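A second pair of hands, by the month

Skavach does not sell robot arms. It rents them out, along with the gripper, the cameras and the hours of training that make them any use in a kitchen. The service is called Testa, and small caterers can try it from September.

The price is 1179 euros a month on a contract of at least eight months. That covers one arm, its tools and a set number of new tasks, each taught by an operator at the firm's workshop in Cesgate before the arm is delivered. Tiziana Serra, who runs the training side, says a simple task needs some 60 demonstrations. Harder ones need many more.

Fruit is where most customers want to start, so the workshop practises on a banana and a cutting board.
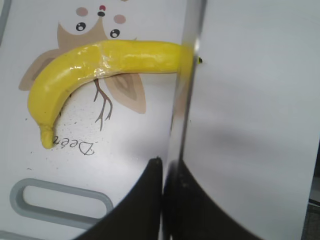 Serra's team has two views to work from. The camera on the wrist gives the close detail, but the fingers take up a good part of what it sees. A fixed camera covers the whole table. Testa uses both, and customers have to find room for the second one, which can be awkward in a narrow kitchen.

Tools are the other question. The arm holds ordinary kitchen knives by their own handles, so there is no special blade to buy. Ermanno Caputo, the firm's founder, sees that as the main selling point. "If it breaks, you go to the shop," he says. 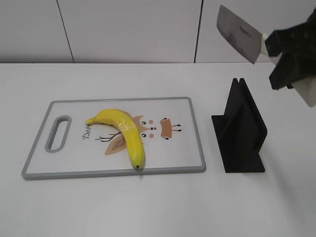

Cleaver in the gripper, banana on the board: the Testa workspace.

Henrike Wunderlich, who supplies school lunches in Broltent, has looked at the offer and is not sure. She likes the monthly terms - buying outright was never possible for her - but she wants to know who pays when a task has to be taught again. Under the current contract, the first repeat is free and later ones are charged by the hour.

Installation is extra and takes a day. Orders for the first batch are open now.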